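## 4.2 Finger Geometry and Grasp Retention on Soft and Decorated Items

The Suvden linkage was compared with the Rivas rack drive used in our earlier work. Both are hand-held parallel-jaw designs and both accept the same finger mounts, so the pads could be held constant while the drive was changed. Trials were run at the Tolport site by a seated operator with one gripper in each hand. Each drive was used for 300 grasps, split evenly between rigid and soft items. A grasp was scored as retained if the item stayed between the pads through a lift of 70 mm and a pause of 2 s. Regrasps during the lift were scored as failures.
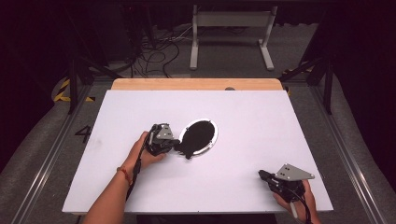 Soft items were the harder half of the set for both drives. A fold of fabric compresses under the pads and the closing force is spent before the jaws reach their stop, which hides small differences in pad alignment until the lift begins. The instruction was to take the material at its edge and leave the other gripper clear of the item until the first grasp was set. The black piece on the silver ring in Figure 1 is pinched at its left side in this way, with the second gripper low and to the right on the white board. Edge grasps gave the linkage its largest advantage over the rack. With the rack, the pads met first at the heel, and thin material crept outward along the opening left at the tips.

Figure 1 is the overhead view used for scoring. Cameras on the grippers were not used to decide whether a grasp was retained, but they were reviewed afterward to assign a cause to each failure. Three causes were allowed: slip along the pad, rotation about the contact, and missed closure. Amra Popescu labeled all failures, then relabeled a random subset after an interval without access to the first set of labels. Disagreements were confined to slip and rotation, and these two were merged for the analysis of soft items.

Decorated bands were treated as a separate class. They bend like fabric, but their surface is uneven, and contact is often limited to the raised parts. A band with a row of pearls between a beaded strip and a studded rim presents different heights across its width, and the pads were brought in on the two long edges at the lower end.
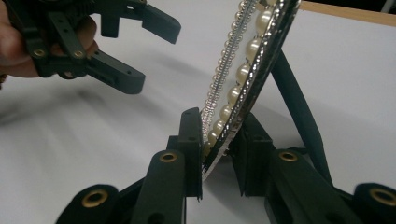
Does a higher closing force improve retention on uneven surfaces? Only up to the point where the pads begin to deflect; beyond it, added force increased rotation failures with both drives and did not reduce slip.

The deflection came mainly from play at the pivots. In the linkage, each arm turns on a brass grommet, and wear there shows up as lateral motion at the tips. We measured this motion before and after the trials with the jaws shut and a side load applied by hand through a spring gauge. Play in the linkage increased during the trials but stayed below that of the rack in its new condition. The pads were wiped before each measurement. The jaws were closed on nothing at the start of every block, and the seam between the pads was inspected over its full height before the operator continued.

**Figure 2.** Linkage gripper with the pads closed and no item held. The brass grommets mark four of the pivots. 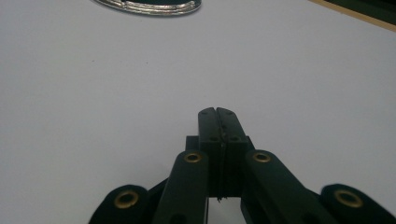 ## 4.3 Controller Settings

Encoder readings from both drives were mapped to jaw opening with the same calibration routine. The Palamstead controller samples each gripper independently, and its default smoothing delays the reported closure on thin items. Smoothing was disabled for all trials in Section 4.2.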